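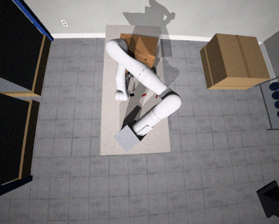

August
Notes by Ginevra Mazza

Household Management, Session 5: Where Does the Stuff Go?

Last time we did budgets, and most of you survived. Today is storage. Bring your floor plan sketch back out, the one with the coffee ring on it.

The basic problem

A home fills up to the size of the home. Corrado Pagano, who taught this course before me and left me his binders (all of them, thank you, Corrado), called this the bathtub rule. Water comes in from the tap and leaves by the drain. Most households have a wide open tap and a drain with a sock in it. People then buy a bigger tub.

Things come in by four routes: we buy them, we're given them, we inherit them, or they come home from work or school in a bag. Things go out by one route, which is that somebody carries them out the door. Please write down who that somebody is in your house. If it's always the same person, we'll come back to that in the session on dividing chores – bring snacks.

Terms you need

Active storage: what you use every week. It should live between your knees and your shoulders.

Slow storage: what you use a few times a year. Roasting pans, suitcases, the good tablecloth. High shelves are fine.

Dead storage: what you don't use and haven't admitted it. Cables belong here. So does the bread machine.

Landing zone: the flat surface nearest the door, where everything gets dropped. You will have one whether you plan it or not. Plan it.

The case of the Marino apartment

This is the one in your packet. A couple and one child, two bedrooms, a hall closet nobody had seen the back of since moving in. They bought storage boxes first. This is the classic mistake, and it's also the fun part, so I understand. They ended up with tidy boxes of dead storage in the best spot in the home, and the vacuum cleaner living in the bathtub.

On the second try they emptied the closet onto the bedroom floor, sorted by how often each thing got used, and only then measured the shelves. It took a whole afternoon and one argument about skis. The vacuum got the closet. The skis went to a cousin, who now has the argument.

Compare the cost in your packet. The boxes came to 59 dollars. The second try cost 30, all of it on hooks.

A note on measuring

Measure the inside of the cabinet. Measure it with the door hinges in the way, as they will be in real life. Shelves sag, walls lean, and the baseboard sticks out further than you think. I once brought home a very nice shoe rack that fit the hall perfectly as long as the front door stayed shut.

Homework

Pick one drawer. Just the one – every year a student does the garage and we don't see them for two weeks. Empty it, sort the contents into active, slow and dead, and put back only the active things. Write up to 40 lines on what you found and what you decided. Photos not required. Excuses for the takeout menus not accepted.

Reading: the Pagano binder, green tab, the pages on closets. Skip the part on mothballs, he gets worked up.

Questions to the course office, Gurnano Adult Learning. Copyright Gurnano. Back to top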